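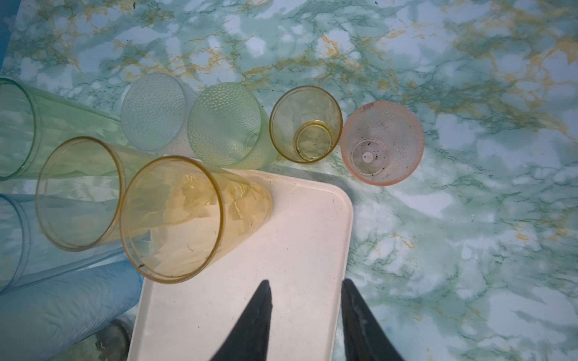

Plastic cups and a tray on the marbled tabletop, Brunbridge open day

February 25, 2018

I came home from the Brunbridge spill response open day with muddy boots and a notebook I can hardly read, and I'd go again tomorrow! The yard sits on the river side of Briltstead, past the grain dock, and the gates were open when I pulled in.

Piroska Jakab took our group down to the water first. Her crew had 1,225 feet of boom stacked on reels, and they ran out 346 feet of it from the bank while we watched. I had always pictured boom going straight across a river. On a moving current they set it at a steep angle, so the oil slides along to a quiet pocket by the shore where the skimmer can get at it. She let two of us haul on the tow line (it's heavy, and my shoulders are still complaining).

Back in the shed, Kornél Magyar had a skimmer half apart on the bench, a drum type with worn scrapers, and he was happy to answer anything. I asked far too many questions about thick oil in cold water. Next door was the storage bay, with 80 anchors on racks, all tagged by weight, plus a folding tank that holds 1,000 gallons and packs down smaller than my couch.

The talk after lunch was by Berenice Tovar, on who calls whom in the first hour of a barge spill. She worked from a real phone list with the numbers blacked out, and a towboat captain in the second row kept adding bits from his own experience, which made it twice as good.

They plan to hold a full river drill in August, and visitors can watch from the levee. Parking is tight, so come early and bring boots.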